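Round tables are back at the Rastville community lunch
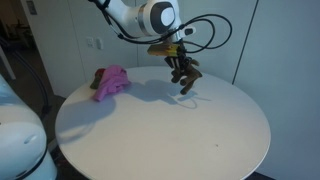 After most of a year on long benches, the Rastville lunch is going back to round tables, starting with the first sitting in April. Doors open at 11:30 and food is served from noon until everyone has eaten.

The benches came in when numbers went up. They fit more people into the hall, but regulars told us they could only talk to whoever was next to them, and getting in and out was hard for anyone with a cane or a walker. Fotini Konstantinidis went through the comment slips over the winter and found 236 of them, most asking for the old layout.

The hall will now seat fewer people at once, so there will be two sittings – noon and 1:15. You can ask for either one when you sign up. If you come with friends, put all the names on one slip and we will keep you together. Walk-ins are still welcome at the second sitting.

The price stays at $3. Children under 9 eat free with an adult. The menu is soup, bread, a hot dish and fruit, and Babak Shokri is bringing back the lentil and rice dish that ran out early last fall. Tell the kitchen about allergies when you sign up, please, and not at the counter.

Margaritis Bakery has agreed to supply the bread through the end of summer. We still need roughly 600 paper napkins a month and a second large coffee urn. If you have one in the garage that works, call Ourania Zervas at the hall any morning before ten.

Parking is behind the building. The side door on Benora Street has the ramp.

Last updated: April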